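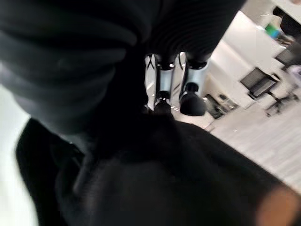
Fig 1. Wrist cam view, fingers over the black fabric. Gray fabric upper left, office chair in back.

Cloth gripper build - project report
Usman Lodhi, Sivaprasad Subramaniam
2022-01-26

Goal
Pick up a piece of clothing from a pile and put it in a bin. No suction, no needles. Two fingers only, built in the shared workshop at Flidton with whatever we could get.

Parts
Two metal fingers with rounded black tips. Servo from Cellby, the cheap one. Controller board is an Idine, borrowed from the course shelf, has to go back. Small camera at the wrist. Arm belongs to the workshop so we could not drill into it, everything is on a clamp plate that Sivaprasad cut in October (twice, first one had the holes mirrored).

How it works
Arm goes down until the motor current jumps, then backs off a little, then fingers close. Camera looks for the highest fold. We do that with brightness and edges, no learning. Worked OK on light stuff. On black it is a problem - see Fig 1, the fold under the tips has a slightly lighter rim where it meets the bright background and thats nearly all the edge finder gets. The rest of it is just dark.

Tests
50 tries per fabric type, same pile dumped again each time. Tried tips without any coating first and they slid off everything. Switched to the round black ones and it got a lot better on cotton. Ribbed fabric is the easiest, ridges give the tips something to hold. Smooth jacket type fabric is the worst, it bunches up and then slips out when the arm lifts.

Close time was 1000 ms at the start, way too slow, the fold relaxes before the fingers meet. 400 ms is what we use now. Faster than that and the servo overshoots and the clamp plate rattles.

Problems
- wrist cam exposure. Bright floor and white walls behind, dark fabric in front, auto exposure picks the room. Locked it by hand, helps some
- camera sits tilted on the mount so we rotate every picture in software. Should of fixed the bracket instead
- cable to the servo came loose 5 times, now hot glued
- fingers not the same width. Grip is a bit off center becuase of it, we corrected in code

Not done
Bin drop is only half there, arm goes to the bin position but release sticks sometimes. No force sensor. Prof. Górecki asked for a comparison with a suction cup, no time for that.

Next
New bracket, matching fingers, maybe a small light next to the camera for the black fabrics. Code needs cleaning before anybody else touches it - Usman has the latest version on his laptop, the one on the workshop PC is old.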